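I've been putting off writing about the Clernness drives for weeks, mostly because I'd rather be out there doing them. So, a quick one before I head back out!

For anyone new: Clernness is my outdoor navigation project. I drive the robot by hand, it logs what it sees along with my steering, and a model learns to imitate me. The goal is 4,000 short clips, each with a goal point and a path I'd be happy for the robot to copy. I tried to get by with 100 in April and the poor thing would only go straight. (Very confidently straight.)

Big paved plazas are my favorite places to collect. There's so much room to choose a line, and the choices are what I want the model to pick up.

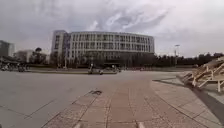

Wide open paving, two views from the plaza drives. 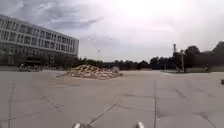

*Posted by Rivadeneira on Saturday, August 22, 2026*

The reddish path in the first one is a great test. Does the model treat a change of color as an edge? I do some clips following the pavers and others cutting straight across them, so it sees both. I love the rubble pile in the second too, as it's low and wide and you can pass it on either side. I label those clips with the side I picked, otherwise the model averages left and right and aims for the middle. Ouch.

Clips run 50 seconds at most now, and I throw out any where I dithered on the joystick. That cost me 47 from the last batch, and the steering plots look so much cleaner for it!

Next up is retraining with the side labels, then more clips with people walking at a distance. I also want to redo my log viewer, which still shows the steering trace upside down.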